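Section 3: Preparing a constituency file in Butilel

This section covers the creation of a constituency file, the import of the electoral roll extract and the allocation of walk lists to canvassers. It assumes that Butilel has been installed and that a licence key has been entered under Settings > Licence. Users upgrading from Praltulis should read the note at the end of the section before starting.

Before you begin

You will need:
- the roll extract supplied to the party or candidate, in CSV format
- the current ward boundary file
- an account with the Organizer or Administrator role

CAUTION: The roll extract is restricted to electoral purposes. Do not store it on a shared home computer or forward it by e-mail. Access is logged by user name.

3.1 Creating the file

1. Sign in and select File > New Constituency.
2. Enter the electorate name exactly as it appears in the header of the roll extract. Spelling and hyphens are checked at import.
3. Select the contest type: federal, provincial or municipal.
4. Select Save. The status bar changes from Draft to Open.

NOTE: The contest type cannot be changed once a roll has been imported. If the wrong type was selected, delete the file and repeat steps 1 to 4.

3.2 Importing the roll

1. Select Data > Import Roll and browse to the CSV file.
2. Match each column to a Butilel field. Unit number and street number must be mapped separately.
3. Select Validate. Rows with errors are listed in the lower pane.
4. Correct or exclude the listed rows, then select Import.

A single import batch is limited to 2000 rows. Larger extracts are split automatically and the batches are numbered in order of processing. Error 554 means that a postal code falls outside the boundary file. Check that the boundary file is current before editing any addresses.

CAUTION: Do not close the window while the progress bar is active. A partial import must be rolled back by an Administrator.

3.3 Generating walk lists

1. Open the Territory tab and select the polling divisions to be canvassed.
2. Set Doors per List. The default is 400, which suits apartment blocks. Use a lower value for detached housing.
3. Choose a sort order. Odd/Even keeps a canvasser on one side of the street; Sequential alternates between sides.
4. Select Generate, then Assign.

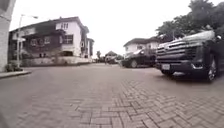 Lists may be assigned to a named canvasser or left in the pool. Pooled lists are released to the first canvasser who signs in on the mobile app. An assigned list stays locked to that account until it is returned or revoked.

5. To print paper copies, select Output > Walk Sheets. Support codes are left off printed sheets unless Include History is ticked.

NOTE: Lists generated before a boundary update are marked Stale in grey. Regenerate them before assigning.

3.4 Upgrading from Praltulis

Support codes from Praltulis are converted on a five-point scale. Codes recorded as Undecided and Refused share one value in the older software and are imported as Unknown. Canvasser comments are carried over without change. Sign requests must be exported separately and loaded under Data > Import Signs.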